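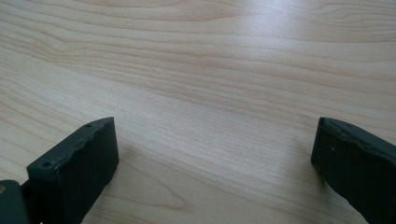 Why did the gripper stop closing during otherwise normal recordings? The force limit in the finger controller had been set for a different motor, so it read ordinary friction at the joint as a collision and held the jaws open.

4.2 Failure of the closing command

The fault came to light in September, while we were collecting short pick-and-place recordings with the Prumus hand-held gripper. An operator would squeeze the trigger, the display would report a closed grip, and the fingers would stay apart. In most cases the operator simply squeezed again and the second attempt went through, which is why the fault was not written down at first.

Of the 1,023 recordings kept from that month, 15 contain at least one closing command with no matching movement of the fingers. Figure 1 shows the open position over the tabletop. The gap between the two dark fingers is wide and nothing is held in it. The image alone gives no sign of whether a command has been sent, and our first check, which compared single images with the trigger signal, was of little use for this reason.

Figure 1. Gripper with the jaws apart above a bare, pale tabletop with a wood-grain finish.

We next compared the trigger signal with the motor current. In all 15 recordings the current rose sharply and was then cut by the controller. The limit had been copied from the settings file of the older Jekton unit, whose motor draws less current at the start of a movement. On the Prumus motor a stiff joint was enough to pass it. The controller then entered its safe state – jaws open, motor off – but sent the display the position that had been asked for, and the measured one was never shown.

This second error is the more serious of the two. A gripper that stays open is a nuisance. A gripper that reports a closed grip while open could lead an operator to lift the tool and leave the object behind, or to put a hand between the fingers while the motor restarts. No injury took place during our work.

We raised the limit, cleaned the joints and changed the display so that it shows the measured position only. The controller now also waits 4 seconds before it accepts a new command after a stop. The test was repeated on 10 units at the Zollari workshop and the fault did not return, though all of them were nearly new and we cannot say how older joints would behave.

© 2021 Papadopoulos. All rights reserved. Back to top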